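Search this site
Search for: Go

Looking after everyday plates, bowls and the table under them

Posted Apr 17, 2026

Coloured plates are back in most kitchens, and with them the usual questions about grey marks, chips and stains that won't shift. These are the methods I use at home. None of them needs a special cleaner.

Grey lines on glazed plates

The thin grey lines that show up on pale plates are usually metal from knives and forks, left on top of the glaze. They look like scratches but most will come off. Mix three teaspoons of bicarbonate of soda with enough water to make a stiff paste, spread it on with a damp cloth and rub in small circles. Leave it for 30 minutes if the marks are old, then rinse and dry. If you can still feel a groove with your fingernail, the glaze itself is worn and no amount of rubbing will help.

Don't use a green scouring pad. It takes the shine off, and a dull glaze picks up marks faster than before.

Tea and curry stains

Soak stained mugs in hot water with a spoonful of bicarbonate overnight. Turmeric is harder. Wash the plate as soon as you can, then stand it on a sunny windowsill for a day or two. Sunlight fades the yellow better than bleach does. Plastic and melamine plates hold on to turmeric for longer, so keep one older plate for curry nights and let it go yellow.

Stacking

Most chips happen in the cupboard. Stack plates of the same size together, biggest at the bottom, and don't put bowls on top of a tall pile. A sheet of kitchen roll between each plate is enough to stop the rough foot ring of one from rubbing the face of the next. I bought a set of felt dividers from Hurkley a few years ago and they do the same job, but they collect crumbs and need a shake every month.

If a plate has a rough ring underneath, run fine wet-and-dry paper round it a few times with a little water. Wipe it clean afterwards.

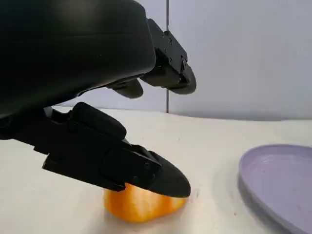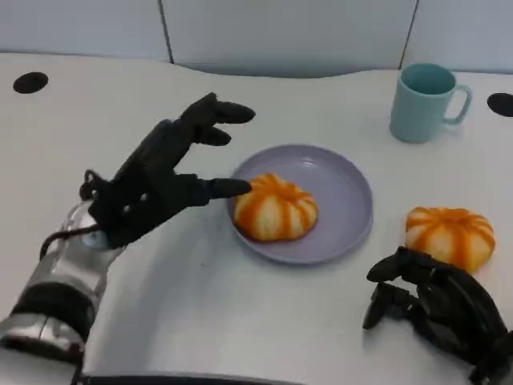 Pale table tops

A white table shows everything, so wipe it little and often. Warm water with one drop of washing-up liquid is enough for daily use. Go over it a second time with plain water, or the soap dries to a film that holds dust. For ink or felt tip, try a little surgical spirit on cotton wool, testing a corner first.

Rings from hot dishes depend on what the table is made of. On oiled wood they can often be rubbed out with a little more oil. On a painted surface they are usually there for good, and a mat costs less than repainting.

Chipped rims

Throw out any plate with a chip on the eating side. It harbours dirt and can cut a lip. A chip underneath is less of a worry, and a plate like that will do very well under a plant pot. Check your set over in November, before the busy part of the year, so there is time to find replacements.

Comments

Prarnonley reader: The bicarb paste worked on all but two of my dinner plates. Took more than 30 minutes on the worst one.

Grisonell: Does this work on matt glaze?

Reply from the author: Go gently and try the back first. Matt glazes can end up with shiny patches.

Moss Lane: I use old tea towels cut into squares between mine. They go in the wash with everything else.

We use cookies to remember your settings. Accept Manage choices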